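Results are in from the Drakow Township special election. The road levy renewal passed, 3,298 to 2,591.

The levy runs another 3 years. The rate stays where it is. It pays for paving, culverts and snow removal on township roads, and it can't be spent on anything else.

This vote was first set for March. The county moved it and mailed a ballot to every registered voter. Only the Ingvarsson Road hall had a drop box.
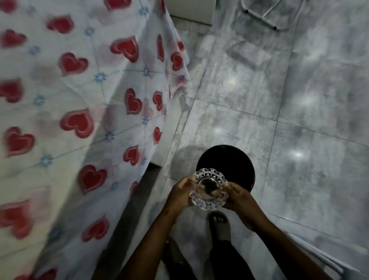 Are late ballots still being counted?

Ballots postmarked by the deadline are accepted if they reach the county office this week. The clerk says there aren't enough of them outstanding to change the result.

Homine precinct was the only one to vote against the levy. Residents on the east side there have complained for a while that Isico Lane was left off the last two paving lists.

The trustees say Isico Lane is on the new list - but the list hasn't been approved yet. That vote comes after the election is certified.

Any voter can ask for a recount in writing. The person asking has to put down a deposit for each precinct.

Next up is the open seat on the township board. Candidates have 30 days to turn in petitions, starting Thursday, April 30, 2020. Forms are at the clerk's window or by mail.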